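Unit 3: Collecting navigation examples in simulation

For this lab each group records 100 runs in the Cluvine apartment. Open it in Gatix, pick a start pose from the list, and drive to the goal with the gamepad. The logger saves a camera frame, the pose and your command at every step. Runs longer than 600 steps are dropped.
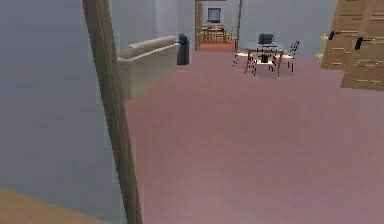 Figure 14. Rendered view in the apartment, with the dining table and chairs past the open floor.

Vary your routes. If every run goes straight across the open floor, the policy learns very little about doorways or furniture. Keep runs where you drifted and steered back, and label them "recovery". Delete any run with a collision.

Upload to the Pidero folder before the October review.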